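Setting Up a Side Grasp in Cindano

Cindano is the simulation add-on sold with the Jarex tabletop arm. It costs 1,085 dollars with the arm or 400 on its own. These steps assume you have it installed and the starter table scene loaded.

1. Load an object
Open the Props tab and pick something large with a rounded end. Leave the scale alone for now. Set friction to 70 in the side panel.

2. Switch to the wrist view
Press V until the view follows the gripper. Bring the finger in low from the right and stop before contact. You want a thin strip of table showing between the fingertip and the side of the object, like this: 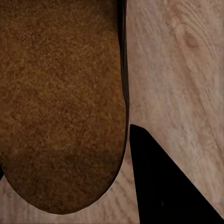

3. Check the gap
Open the Distance panel and read the value for the near finger. At 6 mm or less, go on. If it is more, nudge the wrist with the arrow keys - one tap is one millimeter.

4. Close and lift
Click Close, wait for the force reading to settle, then click Lift. If the object slides, raise friction by a few points and run it again.

5. Save the pose
Name it and export it to the arm from the File menu. Ostap Hrytsenko at Zirnley, who wrote the export tool, recommends running the first real grasp at the slowest speed setting.

Version tested: the July build. Older builds keep the Distance panel under View.

Murray Halliday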